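Keeping the Folding Cell Alive: A Small Gallery
By Irena Olszewski
10/5/20
37 shares | 4 comments

People who visit the Flornel building always ask to see the folding cell, and then they watch it for a minute and ask where the coffee is. Fair enough. It picks up a shirt, it puts down a shirt, and in between there is a lot of thinking. What visitors miss is the upkeep, which takes up most of my week and a good part of Kacper Krajewska's.

We named the cell Jirnau when it was installed, over my objections. It has one arm, one gripper, one table and a log book that now runs to 161 entries. Eighteen of those say "loose screw." I wrote most of them, and my handwriting gets worse as the numbers go up.

The routine is dull and it works. Before the first run, wipe the fingers down with a dry cloth. Put a driver on every fastener at the tip, even the ones you did yesterday. Close the gripper on nothing, then on a scrap of jersey, then on a real garment. If the scrap comes up and the garment doesn't, look at the grip height before you touch the force setting. Kacper will tell you he has never gone straight for the force setting. Entry 37 says otherwise.
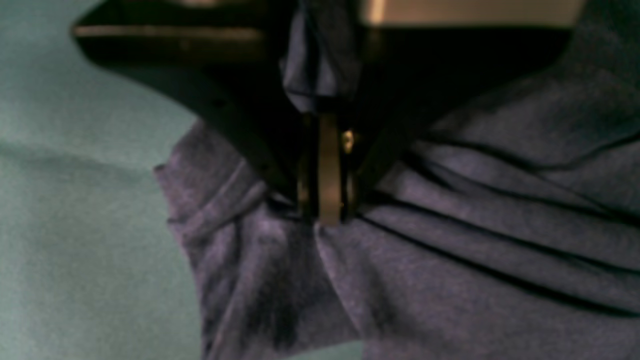
Irneo Automation Club, Handling and Upkeep Section

A purple knit in the fingers, with a good tuft of cloth drawn up between them and the creases running off to the right. The small gold-colored screw by the tan strip is the spot to check first. It's easy to get a driver on, for once.

I like a fold that stands up in the gap like this. A shallow pinch will often hold right up to the moment you turn around to tell someone it's holding. We set the approach height by dropping the tip in small steps over a garment lying on the table, and we write down the number before going any further. The writing down is a recent improvement.

Hems are their own department. A rolled edge like the one on the left is thicker than the cloth next to it, and if the fingers close across it the cell thinks it has picked up something much more impressive than it has. We keep the grasp point clear of edges for setup runs and save the hems for a day when everyone has slept.

Finger swaps happen when the wear marks say so, or when Kacper gets bored, whichever comes first. Allow up to 18 minutes, plus the time it takes to find the small driver, which lives in the drawer marked Trình for reasons that predate me. Please put it back there anyway.

Contact: Irena Olszewski, Irneo Automation Club, Flornel building
© 2020 Irneo Automation Club
Back to top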